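3.2 Indoor drying and room humidity

Households in the Breratport survey were asked where they dried their laundry during the heating season. Of the 1,346 homes that returned the form, 817 dried at least half of their washing indoors, mostly in a bedroom or a hallway. Only 703 of all homes opened a window while clothes were hanging.

Humidity was logged every 20 minutes with an Idex sensor placed on an inside wall, away from radiators. Logging stopped on 15th December, before most families left for the holidays. Readings from rooms with a gas heater were left out, as burning gas adds water vapor of its own. 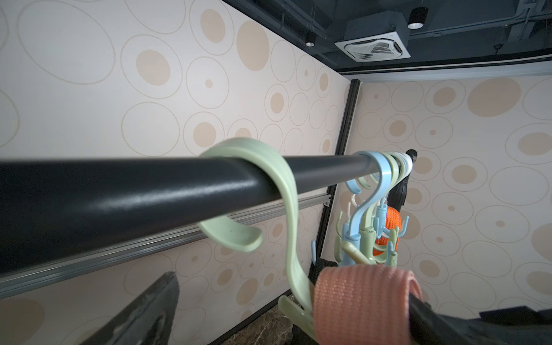

Figure 4. Plastic hangers on a black rod.

The type of rack made less difference than we expected. Shirts on single hangers dried faster than shirts folded over a rack, but the total water released into the room was the same, and the daily average humidity hardly changed. What did change was the peak. With single hangers the peak came early and was higher, and it fell back before night in most rooms.

Room size and door position mattered more. Small bedrooms with the door shut stayed damp until the next morning, and these were also the rooms where people most often reported mold near the window. The Clilent model, which treats the home as one open space, gave values that were too low for such rooms. We therefore used the Shevchuk correction for closed doors, described in Section 2.4. It brought the model closer to the logged values, although it still missed the first hour after hanging.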